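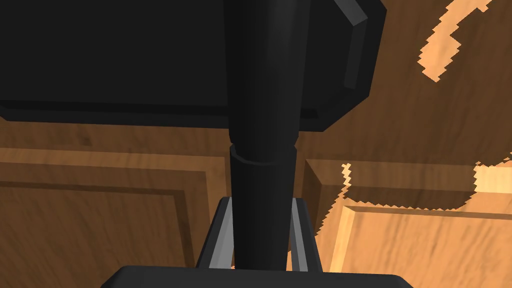

Simulated view from the arm, facing the wooden cabinet doors. Gripper fingers at the bottom.

Riltholm Shared Workshop
Arm Build Group – Minutes of the Monthly Meeting
April 2026

Held in the back bay at Riltholm. Quorum met. The minutes of the previous meeting were read and approved with one correction: the spare power supply is 24 volt, not 12.

1. Matters carried over

The label printer is back on the shelf by the door. The group was reminded to sign out the torque driver. The bench vise has still not been bolted down again and will be dealt with before the next meeting.

The question of who holds the key to the tall locker was raised again. There are two keys. One is on the hook and the other has not been found.

2. Simulation

The current build of the simulated kitchen was shown on the big monitor. The cabinet doors now have the wood-grain texture and the raised frames with recessed panels, and the group agreed they are close enough to the real doors for practice runs. The gripper model has the pale gray strips on the fingers, which makes them easy to pick out against the dark body and the wood.

Shadows were discussed at some length. Where light falls on the doors, the boundary between the bright wood and the shaded wood comes out in jagged steps. It shows on the right-hand side, both on the lower door and up in the corner. One member felt this should be fixed before any more camera work is done, as the edge finder may take the steps for part of the door. Another pointed out that raising the shadow resolution slows the simulation on the shop computer, which is already the slowest part of the whole setup.

Agreed: try the next shadow setting up, on the shop computer, and report the frame rate. If it drops too far, go back to the present setting and use soft lighting for the camera work only.

The view from the arm was also discussed. The arm's own parts take up a large share of it, with the big black block across the upper half and the rod straight down the middle. Moving the viewpoint to one side was proposed. This would show more of the doors but would no longer match the bracket on the real arm, which has been drilled. No decision. Two options are to be drawn up – one with a new bracket, one with the present bracket and a spacer.

3. Cabinet mock-up

The real mock-up stands against the north wall and has its carcass and one door. The second door is cut and needs sanding and hinges. The hinges from Toprak arrived but one pair is left-handed and has to be exchanged. The supplier will take them back if they are unused and in the bag. They are unused. The bag has been opened.

It was agreed to leave the doors without handles until the gripper has been tested on the door edge. Handles can be added later without taking the doors off. The group does want a decision on handle style by October so that the holes are not drilled twice.

A member asked whether the mock-up could be put on casters. The feeling of the meeting was against this, at least for now, as it must not move when the arm pulls on it.

4. Arm and gripper

The shoulder joint was taken apart and greased. There is still play in the wrist. Shimming helped a little. The next step is to replace the bearing, which is a standard size and in stock at Gelulport.

The finger pads are wearing on the inside edge. Printed replacements were tried in two materials. The softer one grips better but tears at the screw hole. A new version with a washer pressed in is to be printed and fitted before the next test.

Cable routing at the elbow is to be redone. The present zip ties rub. Spiral wrap was suggested and accepted.

The emergency stop was tested at the start of the meeting and worked. It will be tested at the start of every session and the test written in the log book. Members were reminded that the arm is not to be powered by anyone working alone.

5. Money

The balance was 800 dollars at the start of the month. Spending was 29 dollars on filament and 17 dollars on screws and washers. The wrist bearing and the spiral wrap were approved, to be bought together to save on shipping. Receipts go in the envelope, not in the drawer.

A request to buy a second monitor was held over. The present one can be turned to face the arm, which covers most of what was wanted.

6. Zasville open day

The Zasville workshop has invited the group to show the build at its open day. The arm is heavy and the mock-up does not come apart easily, so the proposal is to bring the simulation on a laptop along with the gripper on a stand. Agreed in principle. The laptop has to be checked first, as it has not run the current build.

A short printed sheet was also asked for. It should say what the project is, when the group meets and how to join. A draft will be passed around before the next meeting.

7. Actions

Shadow setting test on the shop computer, frame rate to be reported.
Drawings of both camera bracket options.
Second door sanded; hinges exchanged.
Wrist bearing and spiral wrap ordered.
Finger pads reprinted with pressed-in washer.
Bench vise bolted down.
Laptop checked with the current build.
Draft sheet for Zasville.

8. Any other business

The dust extractor filter is full. It should be changed before the second door is sanded.

The noise complaint from the unit next door was noted. Routing and planing will stop earlier in the evening. Printing may go on as before.

There were 3 requests to join the group. All were accepted, subject to the usual safety walk-through on the saw and the arm.

Next meeting: same place, same time, next month. The cabinet mock-up will be the first item.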